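Ieuan Cadwaladr
Dish rack collection on the Pratex cell, March notes. 302 episodes recorded so far, 8 thrown out for dropped wrist frames.

Ieuan Cadwaladr
Two arms, both teleoperated. Left holds the bowl, right works at the rack. Hand-offs are logged as a separate task – mixing them in hurt the first policy.

Ieuan Cadwaladr
We leave tools and tape on the floor between episodes and move them every so often. The model should learn to ignore them.

Ieuan Cadwaladr
Eluned Prosser is relabeling grasp onsets by hand. The automatic labels ran nearly 2 frames early on anything ceramic. 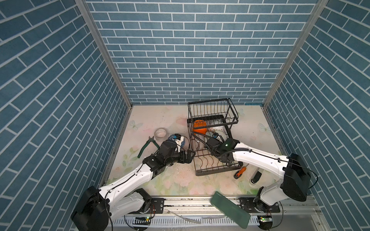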